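Rain barrel overflow, where do you send it?
Endgate Home & Yard Forum > Outdoor Projects

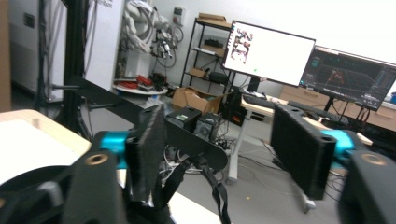
Replies

drultach_dan
Joined April 2019, 132 posts
I put in a rain barrel at the back corner this spring and it fills up in one good storm. After that the extra spills over the top and runs along the foundation. Where is everyone sending theirs? I have a slope toward the street but the driveway is in the way.

mudroom2388
Get a second barrel and link them near the top with a short hose. That's what I did. Two is enough for my tomatoes and I still get overflow maybe once a month.

pennyroyal_k
A second barrel doesn't fix it. It just fills up too. You need an overflow pipe that carries the water well away from the house. Mine is 19 feet of corrugated pipe ending in a gravel pit.

mudroom2388
It fixes it for a small roof. He didn't say how big the roof is.

drultach_dan
Half of a ranch house, so not small. Would the Brovent diverter help? The one that goes in the downspout.

gutterball
I have the Brovent. It shuts off flow to the barrel when it's full and the rest goes down the spout like before. Works fine, but clean the screen in the fall.

pennyroyal_k
Only good if the downspout already drains somewhere decent. Check that first.

drultach_dan
It dumps on a splash block. I'll price out pipe.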